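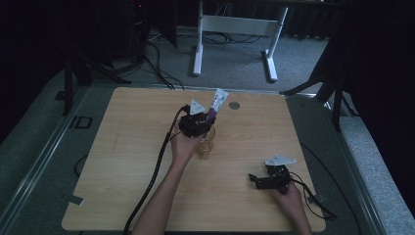 Tube held at the glass, left gripper loaded, right gripper open.

Workshop tips: demonstrating tube handling with two hand-held grippers

These notes come from our bench at Nemeten and apply to any pair of cabled grippers used to record a task by hand. The robot will copy the hesitations along with the task, so most of the work is in moving plainly.

Route each cable toward your own side of the table before you start. A cable crossing between the hands will pull on the wrist and show up in the recorded path.

Rehearse the motion 2 or three times with recording off. Start every take from the same pose, with both grippers in view of the head camera, and hold still for a moment at the end.

Close the jaws slowly on soft packaging. Stop when the tube no longer slips — extra squeeze teaches extra squeeze. Keep the cap on during practice.
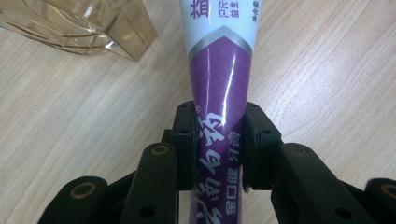 Yvette Dhillon wrote in to disagree on grip height: she takes tubes nearer the crimp for upright placing, because the filled part shifts under pressure and the tube leans. She also discards any take where she had to regrip, even if the tube ended up in the right spot.

We keep some regrips, labeled as such, at roughly 12 in a set of 114. Without them the Vava arm had no way to recover from a poor first grasp.

Check the finger pads every 30 takes. Trim loose fibers with small scissors and replace a pad once its edge lifts. Do both fingers together, then repeat the jaw calibration — new pads change the closed position. 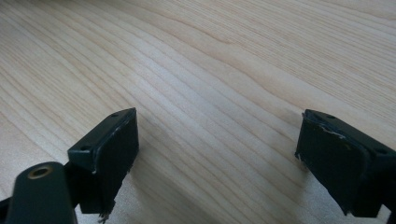 Finger pads with frayed edges, jaws apart over the bare tabletop.

Note the pad change in the session log, with the take number.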